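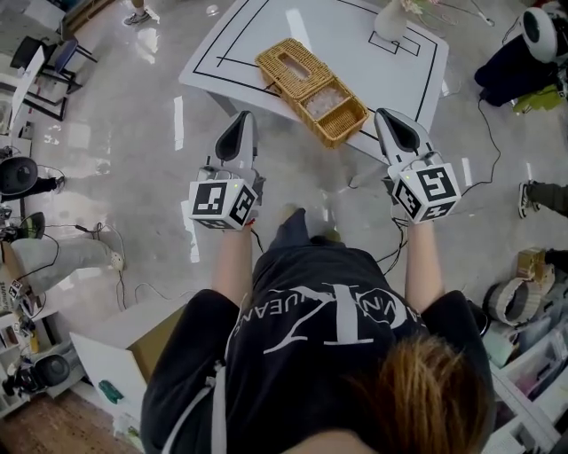
**KIT & MONEY**

## What we're asking for in October, and what we expect to get

The equipment bid for next year is due in October, and as usual it has been assembled from three old spreadsheets and a page of Mandla Motaung's handwriting. Mandla has run the list since the Festitz rooms opened, and would like it known that "more of everything" is not a line item.

The big question is hand-held grippers. We've been getting by on what we have, and the booking sheet now looks like the waiting list for an allotment. Each station needs a left and a right, both with their marker cubes, and a pair with one half missing is a paperweight. The bid asks for 5 more pairs. Mandla's first draft said eight, but that was before he saw the quote.

We had two quotes in the end. Sellell will supply complete pairs, cabled and ready to go, at a price that made the room go quiet. Drarkia will sell us the bodies and leave us to print the cubes, fit the jaws and do the cabling ourselves. On paper Drarkia wins easily. On paper we also have spare afternoons. The draft currently goes with Sellell for the pairs and Drarkia for the spares, an arrangement that pleases neither sales rep and so is probably fair.

Then the small stuff, where the money really goes:

- **Jaw pads.** We got through 38 last year. The bid says 100, as the price drops at that point and they don't go off.
- **Cables.** Thin black ones, in two lengths. Please stop borrowing these for monitors.
- **Marker cubes.** A scuffed face is a face the tracking can't read. We want a spare pair for every station, kept in a labelled box that stays shut.
- **Tape.** Black for the table tops, white for the floor. It comes out of stationery, whatever stationery thinks.
- **Props.** Baskets, vases, artificial flowers, little clear bits that look like ice. There has never been a budget for any of this, and people have been buying it on their own cards and muttering. Sarmiento has agreed to open an account for us at the homeware place, capped at 1,000 for the year. Wicker adds up faster than you'd think.

Tables are on the list too, though low down. A plain white top does the job, and the outlines can be re-taped for a new layout in the time it takes to boil a kettle. Mandla has struck out the request for height-adjustable ones twice. Whoever keeps putting it back in should come and have a word with him.

Headsets are staying off this bid altogether. They belong to a different pot, with its own form and its own deadline, and mixing the two last year cost us six weeks and a fairly frosty phone call.

What helps now is knowing what you'll need before you need it. If your project starts after the new year and uses a station for more than a few days, send Mandla the number of pairs, the hours and any props out of the ordinary. A rough guess is fine – a guess sent in after the bid has gone is a wish. Repairs still go through the red folder by his door, with the faulty gripper in a bag and a note saying what's wrong with it. "Broken" has been tried.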